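How to Compare Two Grippers Without Fooling Yourself

Pick one dull job and stick to it. Mine is moving small product boxes from a tray into a cardboard box. Put a plain cloth down first, and keep the tray right up against the box so the arm has a short trip and fewer chances to embarrass you.

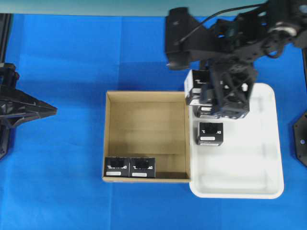

Tray to carton, with two in and three on the tray.

Set the closing speed to 700 and leave it there for both grippers. You will want to nudge it for your favorite. Don't. Start each run from the same pose, and write down every drop, including the ones you feel were unfair.

Next, check the fingers over the carton. Long, slender ones get into corners nicely but will happily poke a neighbor.

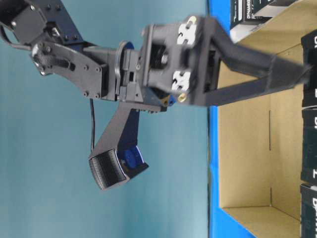 If the tips come down crooked, fix the wrist angle before you blame the gripper. I blamed the Nusik for 131 runs before I looked at the wrist. Do the whole set again after any change, however small, and have a snack handy.

Comments

Thomas Sanna: Does 700 work with the old Taltell controller? Mine sulks at anything that high.

stirfry806: Did the snack part first. Results pending.

Related
Stirkadden wrist mounts: 5 fixes
Gentile controller setup, the short version
Taping down cables before they win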